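工单 1159
状态：已关闭
类别：小家电 / 电源 / 台面布置
地点：Isivska 楼 306 室，Vanda 早餐台
提交方：Vanda 早餐台值班
处理方：Lerneck 设施支持
建单日期：2026年6月18日
优先级：普通

问题描述（提交方填写）

早餐台上的白色双槽烤面包机，放入面包后压杆压到底留不住，一松手就弹回来。有时候能留住，面包烤到一半压杆自己弹起，面包颜色很浅。换过面包，换过旋钮档位，情况一样。昨天收台之前用还是正常的，今天早上摆台后开始出问题。

另外两件小事一并报上来，不知道该不该分开提：
一是桌子后面那块黑布，右边往下坠，布上的泡沫字有翘边。
二是沥水架下面有水流到台面上，擦过还会有。

烤面包机比较急，上午和下午都要用。黑布和沥水架可以往后排。

受理回复（设施支持）

已收到。三件事都在同一张桌子上，先放在一张工单里处理，如果后面发现要走采购再拆。到场之前请先做下面几步，把结果写回来：

先把烤面包机插头拔掉，等机身凉透。
把底部的碎屑盘抽出来倒干净，擦干再装回去，听到到位的声音为止。
机身倒过来轻轻拍几下，不要用刀叉伸进槽里去掏。
换一个墙上的插座，直接插，中间不要接排插。
空槽状态下压一次杆，看能不能留住。

请不要拆外壳，也不要用胶带或者橡皮筋把压杆固定住。以前有别的楼层这么做过，压杆固定住之后到时间不会断，面包会一直烤下去。

补充一点原理，方便判断：这一类机型的压杆靠里面一个小电磁铁吸住，只有通电的时候才吸得上。没有电，或者电时断时续，压杆就会松开。所以压杆留不住，先查电，再查机械。

提交方反馈（一）

碎屑盘倒过了，碎屑不少，里面还有一小块焦的面包边。机身拍过，又掉出来一些。

装回去以后还是插在原来的排插上试了一次，压杆还是弹起来。随后换到靠门的墙插，直接插，空槽压杆，留住了，到时间自己弹起，正常。连续试了两次，都正常。

又换回原来的排插，不行。再换到墙插，可以。

这样看机器本身应该没坏。但是墙插离桌子远，线拉过去要横在走道上，没办法长期这样用。能不能换一个排插？

设施支持回复

判断同意，问题在排插或者排插接的那个插座上。请先不要再用那个排插，拔下来单独放着，贴一张纸写“停用”，我们来取。今天上午如果一定要用烤面包机，可以先把桌子一头挪到墙插附近，人不走的一侧过线。线不要从沥水架旁边走。

下午到场检查。请把桌上的东西照平时的样子摆好，不用特意收，我们想看一下正常使用时各样东西离得多远。

现场记录（设施支持，第一次到场）

到场时桌上已照平时摆法恢复，面包机靠后放在桌子中间，没有通电，插头放在桌后。面包已经放在槽里，等检查完再用。沥水架在靠前的位置，占的地方比较大。

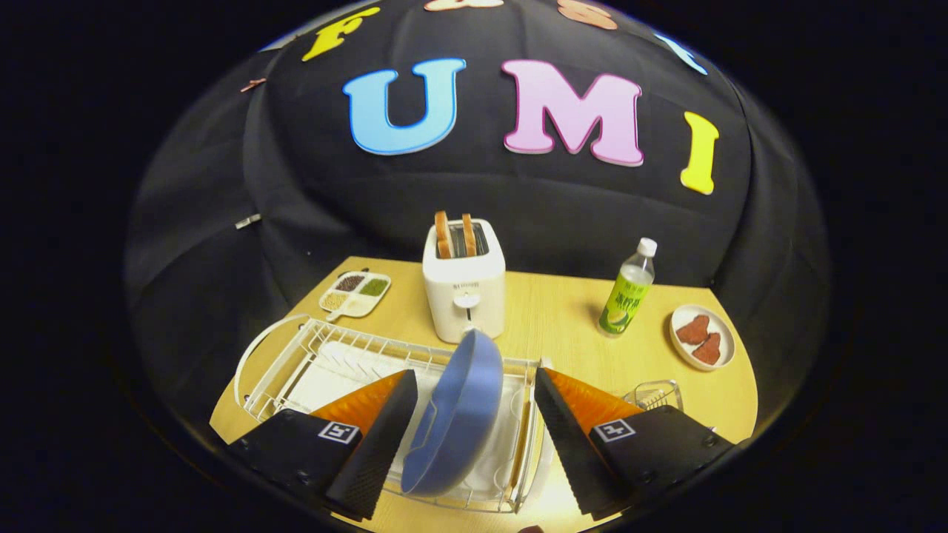 先看排插。排插放在桌子后面地上，被黑布下摆盖住一部分。掀开布以后，发现排插的总开关按下去回弹发软，左右晃动时指示灯会闪。插孔里有一个簧片松了，插头插进去不用力就能拔出来。面包机功率不小，接触不好的时候，电磁铁会瞬间失电，压杆就跳。这跟提交方说的“有时候能留住，烤到一半又弹起”对得上。

插孔边缘有轻微发黄，用手摸没有余温（已断电一段时间）。这个排插不再修，直接报废。

再看排插所接的墙面插座。用测试插头测过，接线正常，接地正常，漏电保护按测试键能跳，复位正常。配电箱里这一路是 16 A 的断路器，同一路上还带着旁边水槽区的插座。单独带一台烤面包机没有问题，跟电热水壶同时开要看水壶功率，建议错开。

面包机在墙插上带电复测，放回面包，旋钮调到 2 档，压杆能留住，中途没有弹起，到时间弹出。旋钮从低到高转了一遍，没有卡住的地方。电源线从头到尾捋过，没有破皮，插头铜片没有发黑。

结论：烤面包机正常，排插故障。

处理：换一个带过载保护、线够长的新排插。库房里没有合适的，已经向 Abeysekara 供货处下单，预计第二天送到。到货之前面包机临时接墙插，用完就拔。

关于黑布

布是用夹子固定的，左边上下都有夹子，右边看上去主要靠布自己的重量挂着，所以往右坠。上面的大字是泡沫类的材料，自重不大，但是布一坠，字跟着折，边就翘起来了。

当时想到的做法有几种。加夹子最快，不伤布。用双面胶补翘起来的字边，能管一阵，但布面起绒，胶粘不久。用针线在字背后固定几针最稳，要花时间。

安全方面提一句：布的下摆盖住排插这件事要改。排插在布下面散热不好，而且故障了看不见。新排插到了以后挂到桌子侧面，不要再放地上，也不要放在布后面。布跟烤面包机之间也要留出距离，烤的时候槽口上方有热气，布不能往前飘到槽口上面。提交方说平时没有量过，凭感觉放的。建议在桌面靠后的位置贴一小条纸胶带做记号，机器后沿对着记号放，以后谁来摆都一样。

关于沥水架漏水

沥水架是白色金属丝的那种，底下有接水盘。水流到台面上，可能的原因：接水盘没有推到位，盘子满了没倒，或者盘子放歪了往一边溢。先请提交方做一个简单的试验，把盘子倒空擦干，推到底，在架子上放洗过的盘子，过一段时间看水出现在哪一侧。

在结果出来之前，沥水架跟烤面包机不要挨着。水沿着木桌面走得很快，桌面如果稍微有一点斜，就会往插头那边去。桌子是浅色木头面，长时间泡水会起毛、变色，擦的时候顺着木纹，擦完再用干布过一遍。

提交方反馈（二）

排插已经贴了停用，放在 306 室门边的架子上，请来取。

沥水架做了试验。接水盘推到底以后，还是有一点水出来，在没有把手的那一头。把架子拎起来看，盘子底下那块桌面是湿的，盘子本身没有裂，装水放在水槽里看过，不漏。

感觉是桌子不平。拿了一颗圆的糖放在桌面上，会自己慢慢往那一头滚。

黑布右边先临时加了一个夹子，是抽屉里找到的，夹力一般，先顶着。掉边的字还没有补。

还有一个问题：烤面包机旁边放的那个分格小盘，里面是豆子和谷物，要不要也挪开？平时就在面包机左边，给大家看早餐杂粮用的，不是当场吃的。

设施支持回复

圆糖的办法可以，结论也说得通。下次到场带水平尺，调桌脚。

分格盘不用专门挪走，跟面包机侧面隔开一手掌的宽度就行。要注意的是里面的干豆和米粒不要撒进面包机槽里，掉进去会焦，味道散不掉。端盘子的时候从桌子外侧走，不要从面包机上方过。塑料水瓶也一样，不要贴着机身放，瓶盖拧紧。盛肉的盘子放在桌边可以，离桌沿留一点余量，免得衣袖带下来。

现场记录（设施支持，第二次到场）

新排插已到货，带来安装。Abeysekara 送来的第一件线长不够，从桌侧到墙插拉得太紧，当场退回，换了长一号的。换货多等了半天，这段时间面包机继续临时接墙插，没有再出现弹杆。

新排插固定在桌子侧面的横档上，插孔朝外，上方没有东西会滴水。电源线沿墙脚走，用线槽盖住，不过走道。线在桌侧留了一个向下的弯，万一有水顺着线流，会在弯的最低处滴下去，不会进插孔。

装好后测试：
面包机接新排插，空槽压杆，留住，到时间弹出。
放两片面包，正常烤，到时间弹出，颜色均匀。
烤的过程中轻轻碰排插和插头，压杆不受影响。
烤完摸插头，微温，属正常。

桌脚：水平尺放上去，确实往一头低。低的那一头有一只桌脚的调节垫拧进去太多，拧出来到位，四只脚都着地，推桌子不晃。调完以后请值班把水滴在台面上看，水停在原处，不走了。

沥水架：重新放好，接水盘推到底。盘子底下原先有一点水垢，在边缘结了一圈，盘子推到那里会被垫高，看着到位，其实差一点。用白醋加温水泡过，刷掉，冲净擦干，再推进去就平了。漏水这一项应当是两个原因叠在一起，桌子斜，盘子又没完全到位。

黑布：右边换了跟左边差不多夹力的金属夹，上下各一个。布重新拉过，褶子还在，但是不往一边坠了。下摆收到桌沿以下，后面用布带系住，不拖地。翘边的字用针线在背面补了几针，黄色的字“I”原来就是稍微往右歪着贴的，问过提交方，说本来就是这样，保持不动。最上面一排靠近布的弧顶，手够不到，用梯子上去看过，粘得还牢，没有处理。

面包机后沿的位置已经贴了纸胶带做记号。

观察期

跟提交方约定，正常使用观察几天，没有复发就关单。观察期间请值班在收台的时候顺手看这几样：

面包机拔插头，凉了以后倒碎屑盘。
沥水架的接水盘倒空，擦干，推到底。
台面顺木纹擦一遍，排插下方的地面看有没有水。
夹子有没有松，布有没有往前飘。

提交方反馈（三）

观察期里面包机没有再弹杆。有一次早上以为又坏了，压杆怎么都留不住，后来发现是新排插的总开关没开。开关打开就好了。这一点建议写进交接说明里。

沥水架下面是干的。有一天碗放得太多，水比较大，盘子快满了，倒掉就没事。

黑布没有再坠。线槽靠门那一段有一个盖子翘起来，自己按回去了，目前没再翘。

还想问一件事，面包烤出来一片颜色深一片颜色浅，是不是也是排插的问题？不是每次都有。

设施支持回复

深浅不一跟排插没有关系。多数情况是两片面包厚薄不同，或者有一片是从冰箱里刚拿出来的。如果只烤一片，有的机器会指定用哪个槽，请看机身或说明书上的标记。如果两片厚薄一样、都是常温，还是固定某一个槽偏浅，那就是加热丝的问题，请另开工单，写明是左槽还是右槽、浅的是面包哪一面。

总开关的事已经加进交接说明，放在第一条。线槽盖下次巡检时顺便换掉，不影响关单。

交接说明（已打印，放在 306 室抽屉内）

压杆留不住时，先看排插总开关有没有开。
开关是开的，换墙插直接试一次。墙插可以、排插不行，停用排插，报修。
墙插也不行，拔插头，等凉，倒碎屑盘，再试一次。还是不行，报修，不要固定压杆。
面包卡在槽里，先拔插头，等凉，把压杆往上抬一下，用木夹子夹出来。
烤面包机和电热水壶不要同时开。
布置台面时，面包机后沿对准纸胶带。
沥水架不放在面包机和排插之间。
台面上发现水，先拔面包机插头，手要干，再擦。

关单信息

原因：排插簧片松动、开关接触不良，导致供电时断时续；桌脚不平，接水盘边缘有水垢垫高；布的右侧固定不足。
处理：更换排插并改到桌侧安装；调平桌脚；清理接水盘；右侧补金属夹，背面缝补字边。
更换件：排插一件（供货 Abeysekara），线槽、金属夹。
退回件：线长不够的排插一件，供货处已签收。
报废件：原排插，已剪断电源线后送电子废物回收点。
遗留：线槽靠门一段盖板，列入下次巡检；面包颜色深浅不一，如能确认固定在某一槽，另开工单。
关联工单：四月份 306 室水槽区插座松动，已关闭，与本单无关。

提交方确认：同意关闭。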